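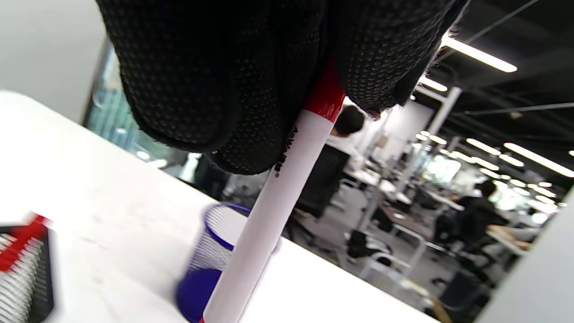 Comparing two grippers is easier when both do the same small job, and for this page I use putting a pen into a pen holder. The two grippers are the Dalell, with flat rubber pads, and the Lillari, with soft curved fingers. Before I mount either of them, I always do the job by hand a few times and watch how the fingers close. A glove with small raised dots on the fingertips gives a good hold on a smooth barrel, and a white marker with a red band at the cap is easy to follow against most backgrounds. A mesh holder with a colored rim helps too, as the rim shows where the opening is.

What you need
One arm with a Bellini controller, both grippers, a wrist camera, a marker and a pen holder. Tape the position of the holder on the table so that it is the same for both grippers.

Step 1. Set the camera
Mount the camera so that it sees the fingertips and also the table under them. Fix the exposure by hand. If you leave it on automatic, bright windows will make the table too dark in some recordings.

Step 2. Set the force
Start with the lowest closing force and raise it up to 2 newtons. Stop when the marker does not turn between the fingers if you push its lower end lightly. Write the value down for each gripper – they will be different.

Step 3. Run the test
Pick the marker near the cap, lift it, move over the holder and release. Change the start angle of the marker after every run. In the Drutbridge lab we collected 3,634 runs in April, but for a first comparison one afternoon is enough.

Step 4. Compare
Sort the failures into two groups: the marker slipped during the lift, or it hit the rim. The first group tells you about the pads. The second is more often a problem of camera calibration, so repeat the calibration before you blame the gripper.

Save the controller settings under a new name before you change the gripper.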